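Heydari Match Log — data card

Version 2, released 10 April 2021
Maintainer: Suryani Lau
Parser and schema: Shahab Tehrani

Summary

Heydari Match Log is a set of event records from an amateur seven-a-side soccer league. It covers 40 matches between 11 clubs. Each record is one on-ball event: a pass, shot, tackle, foul, save or restart. There is no tracking data and no player location off the ball.

Files

matches.csv — one row per match, with kickoff time, home club, away club and final score
events.csv — one row per event, keyed on match_id and event_no
players.csv — player_id, club and usual position. Names are left out.
codes.txt — the 33 event codes with their definitions

All files are UTF-8, comma separated, with a header row.

Coordinates

x runs from 0 to 100 in the direction of attack, y from 0 to 100 from left to right. Values are flipped at halftime by the parser, so the team in possession always attacks toward x = 100. Pitches in the league differ in size — do not convert to yards without the venue table, which is still to come.

Known problems

Clock times in the Biker v. Irusix match drift in the second half. Use event_no for ordering.
Own goals are logged under the player who touched the ball last, with code OG. Summing shots by club will miss them.
Saves and blocks were not split in version 1. Files coded under the old scheme carry SB in place of SV or BL.
Substitutions are rolling and were not logged, so minutes played cannot be worked out.

Coding

Two coders worked through each match on their own and a third settled the differences. Agreement was high for shots and fouls, lower for tackles.
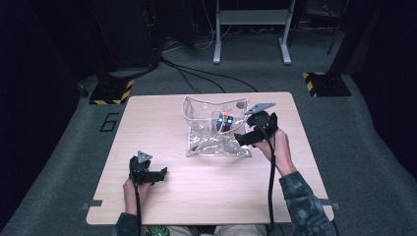
Rubik's cube in a clear plastic container, with two hand-held grippers.

Loading

Run load.py with the folder path as its only argument. It checks the keys, drops duplicate rows and writes a single SQLite file. The script has been tested with Hellono as the venue code and with the field left blank.

Changes planned for June

Venue table with pitch sizes
Separate codes for throw-ins and kick-ins
Corrected clock for Biker v. Irusix

Send corrections to the maintainer with the match_id and event_no.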